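Riverbridge Opens Suturing Practice Room for Surgical Trainees and Operating Room Staff

Expanded wound closure course begins in August with 324 places in its first year

RIVERBRIDGE – The Riverbridge Center for Surgical Education today announced the opening of a dedicated suturing practice room, together with an expanded course in wound closure for residents, surgical assistants and operating room nurses. The room occupies the former records wing on the second floor of the Ambrosio Building and will receive its first group of trainees in August.

The course is designed for people who already work in or near the operating room and who need regular, supervised time to practice the basic acts of closing a wound: loading the needle, choosing the point of entry, following the curve through the tissue, and setting the stitch at an even depth. Trainees at Riverbridge have until now shared bench time with the anatomy program, and many were able to book only one session in a term.

"Closure is often taught at the end of a long day, when the person teaching it is tired and the person learning it is more tired still," said Lurdes Seixas, director of the center. "We wanted a room where a trainee can spend a full morning on one short incision, and then come back the following week and do it again."

The practice room covers 2000 square feet and is divided into a main bench area, a preparation room and a small review room. Each bench has its own lamp, an adjustable stool and a locked drawer for needles and instruments. Tissue pads are prepared next door and brought to the bench at the start of each session. A separate sink and disposal station stand at the far end of the room, so that used material does not pass back through the teaching area.

The fitting out of the room was carried out by Jivcombe, a regional contractor for teaching laboratories. Work began with the removal of the old shelving and the replacement of the floor, and continued with new drainage, lighting and ventilation. The original windows on the courtyard side were kept and fitted with blinds. Benches and storage units were supplied by Dado, whose workshop also built the instrument drawers to the center's own measurements.

The first year of the course offers 324 places. Groups will be small, with one instructor for every four trainees, and every trainee will attend a minimum of six sessions. Morning sessions begin at 8:30 a.m. and are open to residents and surgical assistants. Late afternoon sessions are set aside for nursing staff and for surgeons who wish to return to practice after a period of leave.

Teaching will start with hand instruments. Trainees will learn simple interrupted stitches before moving on to continuous stitches, mattress stitches and closure in layers. 

Ilgın Dursun, lead instructor for the course, said that the standards were written after a long period of review with teaching staff from several departments.

"We found that instructors agreed on what a good closure looks like but used very different words for it," Dursun said. "One would say 'take a bigger bite,' and another would say 'start farther back.' The trainee hears two instructions. Our booklet gives each step one name, and all of our instructors now use it."
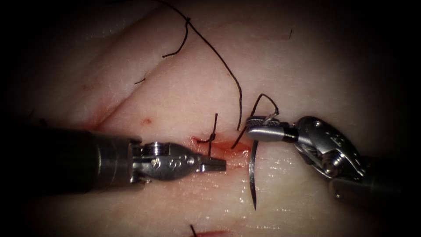
Needle position receives particular attention in the course booklet, which gives a full chapter to the moments before the first stitch is placed. Trainees are asked to stop at this point and check the hold, the angle and the place of entry before the point touches the tissue. The same check applies to both sides of the field: the textured jaws on the right have the curved needle clamped with its point downward, while the closed tip on the left waits over the end of the incision and holds nothing. Instructors will use this stage to discuss where the needle should enter and how the other instrument can best support the edge of the wound. A trainee who is not satisfied with the hold is expected to correct it before going further.

Each session will close with a short review. Instructors will look at the finished pad with the trainee, note the spacing and tension of the stitches, and record one point to be worked on at the next visit. Records will be kept by the center and shared with the trainee's home department only at the trainee's request.

The center has set aside a practice stock of 3000 tissue pads for the first year. Pads will be issued by session and may not be taken from the building. Trainees who wish to practice at home may borrow a hand instrument kit and a synthetic pad from the front desk for up to two weeks.

"People learn this at different speeds, and we have planned the year with that in mind," Seixas said. "A trainee who needs ten sessions will have ten sessions. There is no extra fee, and it will not appear as a mark against them."

Registration is open to staff and residents of all Riverbridge teaching departments, with a limited number of places held for applicants from outside hospitals. Outside applicants should include a letter from a supervising surgeon or nurse manager. Requests for late afternoon sessions should be marked as such on the form – these groups are expected to fill first.

About the Riverbridge Center for Surgical Education

The Riverbridge Center for Surgical Education provides practical training for surgeons, residents, surgical assistants and operating room nurses. Its programs include wound closure, instrument handling, patient positioning and operating room communication.

Media contact: Office of Communications, Riverbridge Center for Surgical Education, Ambrosio Building, second floor. Visits to the practice room can be arranged through the same office outside teaching hours.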